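去Plirmont看人叠衣服

2024-02-01，我坐了很久的车，去Plirmont实验室的开放日看机器人。到了才知道，上午的主要内容是看人叠衣服。

签到处发一张胸牌和一双鞋套。胸牌上我的名字少了一个字，我没去改，反正一整天也没人叫我。同去的多半是做硬件的，还有几位带着孩子，孩子们进门就问机器狗在哪儿，工作人员说这里没有狗，气氛一度很沉重。

带队的是Szabolcs Csizmadia，项目叫Skirnlow，他管算法，也管咖啡机。他开场讲了二十分钟，大意是：机械臂这东西现在不算太贵，贵的是教它干活。老办法是遥操作，人坐在一边，戴着设备牵着机械臂一点一点动，一件T恤能叠出一身汗，而且机械臂搬不进普通人家的卧室。他们的做法是把机械臂先扔一边，只留下手。人两手各握一只夹爪，夹爪上装着相机，该怎么干活就怎么干活。录下来的画面和动作拿去训练策略，训练好了再装到真的机械臂上，末端用同一种夹爪，看出去的视角也差不多。

有人问，人的胳膊和机械臂又不一样长，怎么对得上。他说策略学的是夹爪相对自己当前位置的移动，不管后面连着谁的胳膊。提问的人点点头，我也跟着点点头。

接着讲数据。第一批用的是叠布和铺床两类任务，收了3,221段示范，清洗之后剩3,000段整。我觉得这个数整齐得可疑，Szabolcs倒很坦然，说就是挑到3,000段停手的。扔掉的那些，多数毛病出在定位上：夹爪的轨迹要靠相机画面推算，一旦镜头对着大片白墙或者白被子，没有纹理可认，轨迹就开始飘，飘着飘着夹爪就穿墙而过了。他放了一段飘掉的轨迹，像喝多了的人画的心电图。

让我意外的是他们对“乱”的态度。早期数据全在一间收拾得很干净的样板间里录，模型在样板间里表现优秀，换个房间就像没睡醒。后来改成到处录，每处少录一点，哪儿都不收拾。墙上有记号就有记号，床上有手机就有手机。同样的数据量，换五个房间录，比在一个房间里录到底要好使得多。这个结论他说得很郑重，我妈听了大概会不同意，她一直认为房间乱是干不成事的。

讨论环节，一位先生坚持要知道这跟Erdős有什么关系，因为会议室门上写着这个名字。没有关系，会议室都是用数学家命名的，厕所不是。

午饭是三明治。下午看结果。他们把策略装到一台双臂机器上，机器叫Kesier，发音每个员工都不一样。任务是把一块布对折两次，放到床沿。现场跑了5次，成了四次。没成的那次，它夹住布角，提起来，停住，像在思考人生，然后原样放下，又提起来，如此反复，直到有人按了停止。Szabolcs解释说示范里有人喜欢犹豫，它把犹豫也学去了。现场笑得最响的是他的两个学生，看来知道是谁。

动作不快。折一块布的工夫，我能把一周的袜子配完对，当然我不会去配。可是它对付没见过的布确实有一手，有位观众当场贡献了自己的围巾，它先捏偏了，自己松开重来，第二下捏准。台下有人鼓掌，围巾的主人比较紧张。

我问失败最多的是什么，本以为会是抓不住。答案是左右手配合：一只手已经放了，另一只还在拽。他们试过把两只夹爪之间的相对位置也喂给策略，叠布的成绩明显上去了，铺床的还在磨。被子太大，相机里常常除了被子什么都没有。

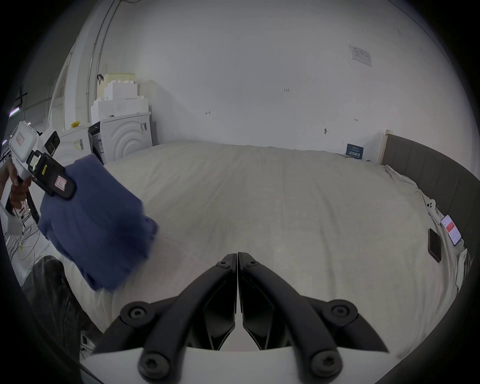 双手采集叠布示范，夹爪相机视角。深蓝色的布由左边那只夹爪夹着。

看多了这种画面，会有点晕，因为你是从手的位置在看世界。Szabolcs说新来的人剪数据，第一周都要吃晕车药，不知道是不是玩笑。

最后可以上手试。夹爪比我想的沉，捏合要靠手指扣，扣久了虎口发酸。我负责把一块毛巾对折，自认为折得不错，旁边的学生看了回放，很客气地说这段可以归入“多样性”。我的那段编号是701，不知道会不会进下一批。要是以后哪台机器叠毛巾总歪向右边，我先在这里道个歉。

下一次开放日在六月，据说会演示套被罩。报名链接在他们主页上，鞋套照发，停车场只有后门那一个，导航会把你带到前门。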